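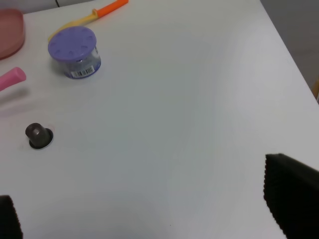 6. Checking the success predictor against your own table

Read this section before you quote any number that comes out of Nirkell. The predictor takes a wrist view and returns a score between 0 and 1 for the grasp it is about to try. The paper behind it reports that the score tracks real success well. We have found that it does so on the tables it was trained on, and less well elsewhere. The steps below tell you how far to believe it on yours.

You will need a working arm, the wrist camera set up as in section 3, and an afternoon. Do not start after 4 p.m. if the room has windows.

6.1 Collect the trial set

1. Open the Paritz logger and start a new session. Give it a name that says which table it is.

2. Put out a mixed group of small objects. Include something see-through, something thin that lies flat, and something small and dark. Leave a good stretch of bare table. The predictor is too sure of itself over bare table, and you want that to show up in the data.

3. Open the gripper fully and move to the hover pose.

4. Press Record, then Propose. The predictor draws its best grasp and prints the score.

5. Write down your own guess, yes or no, before you let the arm move. Use the paper sheet in the back of the binder. The on-screen form shows the score next to the box, and people copy it.

6. Press Execute. Mark the result as held, dropped or missed.

7. Move the objects and repeat until you have 200 trials.

Caution: Do not delete trials that "don't count." If the arm stopped early or the object rolled, mark it as missed and add a note. Poppy Tapley went back through one of our early sessions and found that the skipped trials were nearly all high-score failures. With them put back in, the nice straight line in our first report was gone.

Note: Clear jars and bottles deserve a batch of their own. Labels and lids give the predictor something to hold on to, and it will often score the label well and the clear wall next to it badly, although the fingers don't care which is which.

6.2 Soft and strapped objects
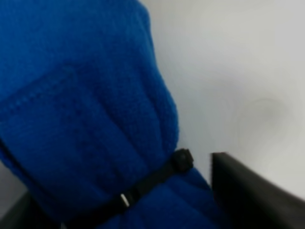

The published result covers rigid objects only, a limit that appears once in the paper, in a table note. The Flanagan add-on is supposed to extend the score to cloth. Treat that claim with care. Its training labels came from lifts where the cloth was loose and lying flat, and a bundle is a different problem. Where a black strap cinches fuzzy blue fabric, so that it puffs out above and below, there are at least two sensible things to grasp, and the buckle is a third that looks sensible and may not be. The add-on gives you one score and does not say which of these it has in mind.

8. Load the Flanagan weights and restart the predictor. The status line must read "soft." If it still reads "rigid," the weights did not load and the scores mean nothing.

9. Run 40 trials on bundled cloth, turning the bundle between trials.

10. For each one, note where the fingers closed: cloth, strap or fitting.

11. Hold the lift for 4 seconds before you mark it as held. Cloth slides slowly, and the default hold time is too short to catch it.

Caution: Keep the force limit at the soft setting for all of step 9. A finger that catches under a strap can load the wrist sideways, and the stop does not always trip.

6.3 Reading the plot

12. In Paritz, choose Compare, then Score vs. Outcome. Turn smoothing off. It is on by default, and it makes almost any session look good.

13. Add your own guesses from step 5 as a second line.

If the predictor's line does not beat yours, don't use the score to pick grasps on that table. On our main bench, over 369 trials, it beat Kieran Keane on rigid objects by a small margin and lost to him on cloth. Abimbola Briggs thinks the margin would close with a second person guessing. We have not tested that.

Note: A good plot from one table says little about the next one. We changed only the lamp between two sessions in May and the high scores dropped sharply, while the held rate stayed where it was.

14. Export the raw log along with the plot, and send both to whoever keeps the Ulton archive at your site. Plots sent without a log are not added.

For changes to the hover pose, see section 7.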